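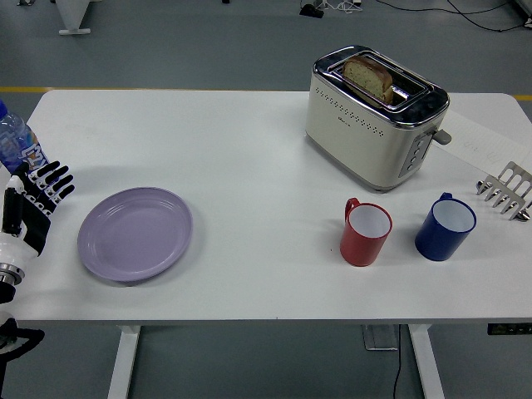 Two-slot toasters: siting, settings and crumbs

Most faults reported with a two-slot toaster come down to where it stands, what is left in the bottom of it, or a browning setting that was never checked after the first week. The notes that follow apply to ordinary domestic models with a side-mounted lever.

Siting

Stand the toaster towards the back of the table or worktop, with the lever facing the hand that will use it. Leave clear space above it. Wall cupboards, curtains and hanging tea towels should not be over the slots. Keep paper well away, including recipe sheets and post. The body of many toasters gets hot enough to mark plastic plates, so set the plate near the front edge and carry the toast to it.

Mugs go at the front, on the side you drink from. Water bottles should be capped and kept at the opposite end of the table from the toaster. The mains lead should run straight back to the socket and not across the area where mugs are filled.

Setting the browning control

Markings on browning dials are not standard between makers. On some they represent minutes, on others a position only. Test as follows.

1. Use bread from one loaf, cut to one thickness.
2. Start at the lowest setting and toast one slice.
3. Allow the toaster to cool fully, then repeat one setting higher with a fresh slice.
4. Stop when the colour is right and write the setting on a piece of tape stuck to the underside of the bread bin lid.

The second round from a warm toaster will normally come out darker than the first. Drop the setting slightly for it. Bread from the freezer needs the defrost button where there is one. Where there is not, use a low setting twice. 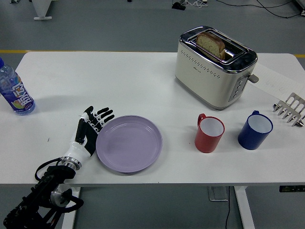 Plerkarcombe, 9/19/19

Single slices

When toasting one slice, check the instructions for which slot to use. Some models sense the temperature on one side only and mark that slot on the top plate. If there is no mark, either slot will do, though an uneven result may improve if the other is tried. A slice that stands well above the slot will stay pale along the top. Turn it over and give it a short second run, or trim it to fit.

Crumbs

Empty the tray weekly if the toaster is in daily use. Unplug first and wait until the body is cold. Slide out the tray, wipe it with a damp cloth and dry it before it goes back. If there is no tray, turn the toaster over above the sink and tap the sides with the flat of the hand. Do not put a knife or fork into the slots at any time.

Outside surfaces

Wipe a pale body with a cloth wrung out in warm water and a little washing-up liquid. Perforated bands hold grease; use a dry, soft toothbrush so that no water is pushed through the holes. Chrome should be buffed dry straight away or it will spot. Scouring powder will dull both finishes.

Plastic plates scratch if bread knives are used on them. Cut toast on a board. Ridged rims collect butter and should be brushed under running water.

Notes compiled by Jianhua Shao. Next revision: March.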